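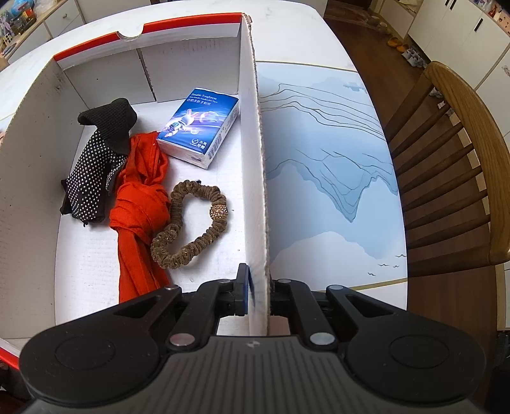 Gripper tips, mostly learnt the hard way

Quick ones this month, written up Saturday night with a plaster on my thumb. All to do with grippers and sorting boxes, and mostly to do with the pinch I got from the Kedura arm on the bench.

What went wrong. Arm was sorting small soft stuff, one side of a divided box to the other. Fingers came down a touch wide, shut on the card divider instead of the scarf, and it kept squeezing. No error, nothing on the screen. As far as it knew it had hold of something. I reached in to pull the divider free and it let go, opened, shut again on my thumb. My fault. Stop button was 558 mm from my hand, I measured it afterwards, and I still didn't use it.

So:

- Stop button first, hand second. Every time. Even for a sock.

- Mount the stop on the side you dont reach with. Mine was on the right and my right hand was in the box.

- Tall card dividers are a nuisance. Trim yours down to just above the stuff you're sorting, or tape the top edge in a bright colour so you can see when the fingers are over it.

- Card gives. That's the trouble with it - the grip force never spikes, so the arm won't trip out. A thin strip of ply in a slot is better. Zbigniew Kalinowski uses old ruler offcuts, works fine.

- Knitted things with studs or beads on: studs catch, wool stretches, then it pings off. Go slow. Same with hair scrunchies.

- Tissue packs slip. Wipe the finger pads with a damp cloth, let them dry, try again before you turn the force up. I turned the force up. See thumb.

- Finger pads come loose. Press each one before you start. Lost one in a box of scarves in January and spent the evening looking for it.

- Tie back hair, cuffs up, no lanyards. Long scarf off as well, obviously.

- Try a new box by hand first, with a hand-held gripper if you've got one. You feel the divider catch long before the motor would.

- Set a time limit on the grip. Mine now lets go after 2000 ms if nothing has lifted, and it stays open untill I press the button. That last bit is what matters.

- Pinched anyway? Cold water, rings off straight away before it swells. If it's numb or you can't bend it, get it seen to.

More when I can type properly.

Recent tips
Wellthorpe bench clamps - stopping the creep
Keeping slippers off the workshop floor
Flakico glue on card, what holds and what doesn't
Sikora motor smells hot - 9 things to check
Czesław Rutkowska on mending a split box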